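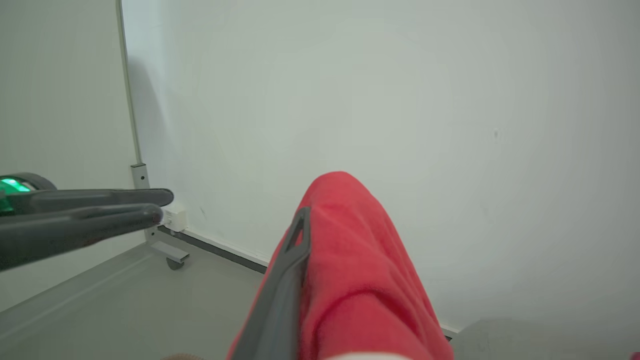

Red cloth in the folding room at Skurton's Enham site.

Skurton opens blanket and throw service to households in Enham and Alva

16/11/2018

Household laundry firm Skurton is opening its blanket and throw service to private customers in Enham and Alva. Until now the service has only been offered to guest houses and care homes under contract.

Customers will be able to hand in blankets, fleece throws, bedspreads and loose sofa covers at the Enham counter or at the new collection point on Rullimlow, in Alva. Items are washed, dried, checked for damage, folded by size and returned in a paper wrap with the customer's name on it.

The firm has handled large soft items for nine years and took in 4,000 of them over the past twelve months. Most came from business customers, but staff at the counter were asked so often about single blankets that a trial was run in October with 50 households.

"People have a washing machine at home and it does the sheets and towels perfectly well," said Pantelis Katsaros, who manages the Enham site. "Then they try a double throw and it comes out heavy, and there is nowhere in the flat to hang it. We had customers in the trial who had not washed the thing on the back of the sofa for years."

Fleece made up the largest share of what came in during the trial, followed by cotton bedspreads. Wool was accepted only where the care label was still attached and readable, and that rule will stay in place.

Changes to the folding room

The room used for folding at Enham has been repainted off-white and household items will be folded there from now on, apart from the contract work. Lint and marks show up better beside a pale wall, and the old green paint had been flaking near the door.

Kamol Chareonsuk, head of folding, has also written a new set of instructions for soft items. Fleece is shaken out once, laid face down and folded in thirds along the length before it is folded across. It is not pressed. Fringed throws are folded with the fringe inside, and anything with a zip is closed before it goes in the wash and checked again afterwards.

"Fleece doesn't hold a crease, so it slides about on the shelf if you fold it the way you fold a sheet," said Kamol Chareonsuk. "We roll the small ones. Red and dark blue go on their own shelf - they shed on to the white cotton otherwise, and then you are standing there with a lint brush."

Strong colours will be washed separately at no extra charge. Customers are asked to say at the counter if an item is new and has not been washed before.

How it will work

Each household may hand in up to two large items at a time. A numbered cloth tag is pinned to the care label or, where there is no label, to a corner seam. The counter will send a text message when the order is ready. Orders not picked up will be kept on the shelf until the end of the following month.

Small repairs to hems and edges can be added when the item is handed in. Skurton will ring the customer with a price before any sewing is done. Electric blankets, duvets and anything with a feather filling cannot be accepted.

Collection and return by van will remain open to contract customers only. The firm says it will look at a van round for households in Alva next year, once it knows how busy the Rullimlow collection point is.

Existing business customers do not need to do anything. Their collection times and prices are unchanged.

Price lists are available at the Enham counter and at the collection point. Press enquiries should be addressed to Pantelis Katsaros at the Enham site.

Ends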